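El taller de Padix cierra su residencia con un mural cerámico en el antiguo lavadero

El proyecto comunitario «Las manos del agua», que durante catorce meses ha recogido la memoria de las lavanderas del barrio de Kikenard, terminará en octubre con la inauguración de un mural cerámico en la fachada del antiguo lavadero municipal. La obra es del ceramista Lieven Maes y se ha realizado en el taller de Padix, la asociación cultural que gestiona el edificio.

El mural mide 18 metros de largo y ocupa todo el lateral que da al río. Está formado por 3000 piezas de gres esmaltado, muchas de ellas modeladas por vecinos en las sesiones abiertas que Maes impartió durante el invierno y la primavera. Cada participante estampó en el barro un tejido traído de casa: sábanas, manteles, delantales, alguna camisa de trabajo. La cocción se hizo por tandas en el horno de Padix y en el de la fábrica Firkonberg, que cedió además parte de la arcilla.

La residencia empezó con una fase de documentación en el archivo de Chrysikopoulos, el legado fotográfico y sonoro que la familia del mismo nombre depositó en el municipio. De allí proceden las grabaciones de catorce mujeres que lavaron en el edificio antes de su cierre, y que se podrán escuchar en la sala de la planta baja mientras dure la exposición complementaria.

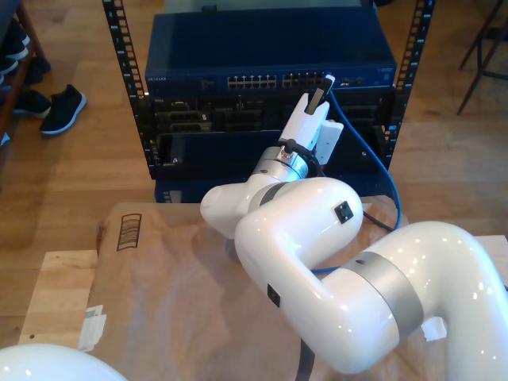
La exposición reunirá los bocetos a tinta, las pruebas de esmalte y una maqueta del lavadero tal como estaba antes de la reforma. También se mostrarán tablas de lavar, barreños de cinc y cestas prestadas por familias de Kikenard y de las aldeas río arriba. Los textos de sala estarán en letra grande y habrá una visita táctil para personas ciegas o con baja visión, previa inscripción en la recepción del taller.

El presupuesto del mural se ha cubierto con una subvención municipal, una aportación de Firkonberg y una suscripción popular en la que participaron 2000 personas. Los nombres de los suscriptores figurarán en un libro encuadernado a mano que quedará en la biblioteca del barrio.

Maes ha trabajado otras veces con material de derribo y también en esta ocasión ha incorporado restos del propio edificio. La cenefa inferior lleva fragmentos de las pilas originales, retiradas durante la reforma y guardadas desde entonces en un almacén municipal. El artista pidió que no se pulieran, para que se conserve el desgaste que dejó el uso en el borde de la piedra. En la parte alta domina un azul grisáceo que Maes obtuvo mezclando ceniza de sarmiento con el esmalte base, una receta que afinó en pruebas hasta bien entrada la primavera.

La colocación comenzó por el extremo norte y sufrió un parón a causa de las lluvias, que impedían fraguar bien el mortero. El andamio se retirará unos días antes del acto. Hasta entonces seguirá cortado al paso el sendero entre el lavadero y el puente, y los peatones deberán utilizar la acera de enfrente.

En el barrio, la ubicación del mural ha tenido partidarios y detractores. Algunos vecinos habrían preferido la plaza, con más tránsito y mejor iluminación por la noche. El ayuntamiento defendió la fachada del río por ser la entrada que usaban las lavanderas y se ha comprometido a instalar dos puntos de luz de baja intensidad antes del invierno.

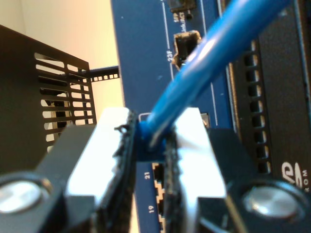
Chi-keung Tsai considera que la decisión fue acertada, aunque pide que no se quede en la inauguración. «Mi suegra bajaba por ese sendero con la ropa de tres casas, y el mural tiene que estar donde estaba el trabajo», comentó al término de la última sesión abierta. «Lo que me preocupa es el mantenimiento. Ese lado es húmedo y en pocos años el verdín lo tapa todo si no se limpia».

Padix responde que el convenio firmado con el ayuntamiento incluye una revisión anual de las juntas y una limpieza con agua a baja presión. La asociación conservará también un lote de piezas de repuesto, numeradas según el plano de montaje.

El acto de inauguración será a las 18 horas, con entrada libre. Cantará el coro de Kikenard, que ha preparado cuatro coplas de lavadero transcritas a partir de las grabaciones del archivo. Después se abrirá la sala de exposiciones, que podrá visitarse por las tardes hasta final de año. Los grupos escolares tendrán horario propio por las mañanas y deberán reservar en la recepción de Padix.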